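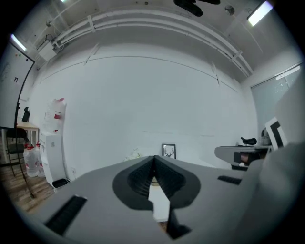 Chapter 6
Small Things on Big Walls

I've put off writing the chapter on walls for as long as my editor would let me, mostly because walls are where my students get stuck. They'll happily shove a couch around all afternoon, but hand them a hammer and they freeze! Part of the trouble is scale. A little black-framed deer print propped on the floor against a great plain white wall looks a bit lost, and the first thing most people want to do is whack it up dead centre at eye level and be done with it. Please don't. Leave it leaning for a day or two. Walk past it with your cuppa, sit down across from it, look at it with the lights on and again with them off. Leaning costs you nothing and a hole in the plaster costs you filler, sandpaper and a tin of paint that never quite matches.

You'll remember from Chapter 5 that we measured up the long room at Tolville, the one with the wall 1,666 millimetres wide between the door and the corner (if you skipped the exercise, go back and do it, I'll wait). We're going to keep using those measurements here, so have your floor plan handy and a soft pencil.

Before we get to hooks and hangers, have a good look upwards. Plenty of the rooms you'll be asked to dress weren't built to be pretty. They've got pipes running along the top of the wall, brackets, boxes, fluorescent lights, all painted white in the hope they'll go away. They won't, and I've grown rather fond of them. A run of pipe is a strong horizontal line you've been given for free, and if your picture hangs out of level with it, every visitor will feel the wobble even if they can't say why. So level to the pipe first, then check with the spirit level. If the two disagree, believe the pipe.

6.1 Bringing it to the table

My second bit of advice is the one students argue with. Take the picture off the floor and lay it flat on a table with whatever else is going to share the room with it. Flowers, a lamp, a bowl, your swatches from the Fragkou sample book. Shove them about. You're testing colour and company here, and it's miles easier to do with your hands than on a screen.
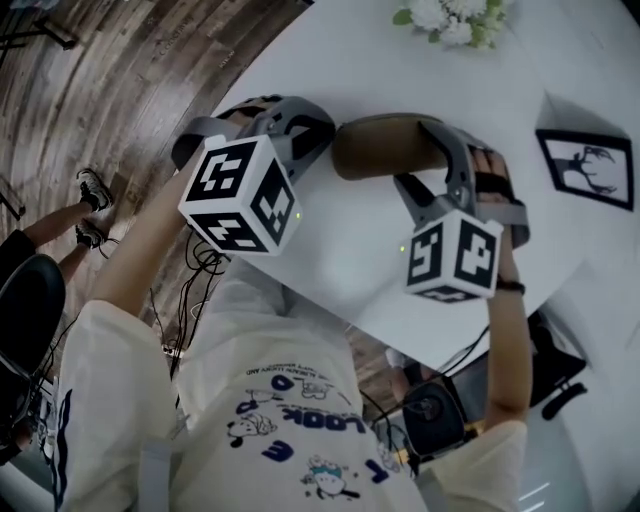

Text: the author, for the Tresturau Home Studies Series
Revised July 23, 2026

A round white table suits this job nicely, I reckon. There's no head or foot to it, so you stop lining everything up with the edges and start paying attention to how the things sit with each other. Put white flowers with green leaves near a deer silhouette in a black frame and the print goes quite soft and woodsy. Swap the flowers for something hot pink and it turns into a joke (sometimes a good one). Set the frame at a bit of an angle while you're at it. You'll be squaring it up soon enough.

Notice, too, what the floor does. Brown and grey timber tones underneath a white table will warm up a black and white print far more than you'd expect, and black chairs nearby will pick up the colour of the frame. I used to ignore chairs completely. Then I dressed a whole meeting room for the Juker job and wondered for a week why my lovely thin frames looked so heavy, when there was black seating right along that side of the room.

For Exercise 6A you'll need one framed picture, one table and three objects you already own. Give yourself a budget of 149 dollars for anything extra, though I'd be chuffed if you spent none of it. Try four arrangements, sketch each one, and jot a line under every sketch about where your eye went first. Keep the sketches, as we'll be cutting them up in 6.3 when we move on to groups and pairs.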